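Spent the whole afternoon at Mullell teaching the arm its way around the inside of an old computer tower, and I have feelings about it, so bear with me for a few posts.

**2/** The way we do it is I hold the little hand controller, the arm copies me, and every move gets saved. Do that enough times and the Skarkilum software starts to get the idea. We want 400 good runs. I did 15 before my coffee went cold, and threw out 2 of those for wobbling!

**3/** What surprised me is how much my hands know that I never put into words. I come in slow, I stop, I tilt a little - and on playback there it all is, every hesitation. My mother learned to sew in 1974 by sitting beside her aunt and copying her, and I kept thinking of that.

**4/** Lining up over the CPU socket with the load plate raised is the part I like best. You want both fingers pointed straight at it before you go any farther.

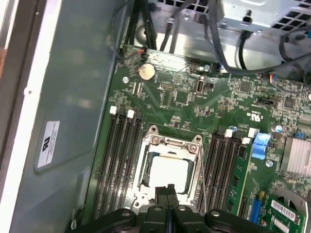
*Hortensia Henao*

**5/** The memory slots on either side are next, and I expect to be humbled. If any of you have taught by remote control in a tight space, please tell me how you rest your wrist - mine is complaining tonight.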